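Snack table is back at the Akton branch, and it's bring your own mug

By Desmond Crenshaw
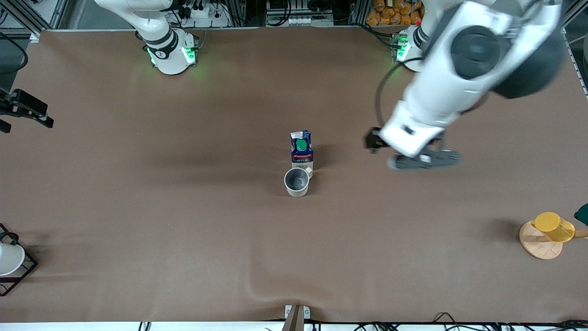
Hòa Vương wrote in before I'd even finished my first cup to say that the library should have dropped the paper cups years ago, and that if we're going to write about the snack table we had better mention it runs out of the good stuff by four. Consider it mentioned! I went over on Friday to see for myself, and at ten past four there were pretzels left and not a lot else.

For anyone who missed the last couple of winters, the snack table is exactly what it sounds like. From November until the clocks change again, the Akton branch library puts out hot drinks and small packaged snacks in the back reading room, free to whoever walks in, from 2:30 in the afternoon until closing. It started as something for the kids coming off the Pindmont bus, who have a long wait for the connection and used to spend it standing in the vestibule. Then the chess people found it, and the tax form people, and me.

The big change this year is the mugs. The branch went through 300 paper cups in the first week last season (I asked twice, because that seemed like a lot for one room) and the lids were a whole separate headache. So now you bring your own mug, any kind you like, as long as it has a flat bottom and isn't so tall that it won't fit under the spout. Metal ones are fine. I'd stick with metal if you're coming with small children, and I say that as a man who has already swept up one of his own ceramic ones this month.

If you forget, there's a shelf of loaners by the returns desk. You leave your library card and get it back when the mug comes back rinsed. The loaners came from the Kuster housewares store on Mill Street, which was clearing out its back room before the move and let the branch have 117 of them in all sorts of shapes. I got one that says World's Best Aunt. I've had worse mugs.

Snacks are one per person until four o'clock, and after that it's whatever is left. Everything comes sealed in its own wrapper, same as last year, so no home baking, please. I know, I know. I got three messages about this last winter, one of them with a recipe attached, and I did make the recipe and it was very good, but the rule is the county's and the branch can't bend it. If you want to give something, sealed single packs with the ingredients printed on them are what they need, and nut-free ones go fastest. The drop-off bin is just inside the side door on Weller Avenue. Don't leave things in the book return. Somebody did that with granola bars and they came out flat.

Drinks this year are black tea, mint tea, cocoa and plain hot water. There was coffee for a while but the old urn gave up in the spring, and a new one isn't in the budget until after New Year's. The tea drinkers seem perfectly happy about that and I've decided to be a grown-up about it. You're welcome to bring your own instant and use the hot water, so that's what I do, and it's not bad with some of the cocoa stirred in!

A few other bits while I'm at it. The reading room itself has been rearranged so the long shelves of large-print books are now along the window side, and the armchairs (the green ones, the ones everybody fights over) are nearer the radiator. Food stays in that room. You can take a drink with a lid into the periodicals, but not upstairs and not anywhere near the local history drawers, where they've just finished putting the old Drudidthorpe mill maps into new sleeves.

Homework help runs alongside the snacks two afternoons a week, and they could use 5 more people who remember fractions. I was asked. I do not remember fractions. You'd sit for an hour at a time and you need a background check, and the form takes maybe a month to clear, so if you're thinking of helping after the holidays the time to pick it up is now.

The Pindmont bus is still running on the fall timetable, with a 30 minute gap between the school run and the connection, and the bus company hasn't said yet whether that will change in January. The branch will keep the snack table hours the same either way. Closing is at six most days and five on Saturday. There's no table at all on Sunday, when the building is shut.

Bring a mug, and get there before four if you want anything besides pretzels. Messages about the recipe can go to me at the usual address.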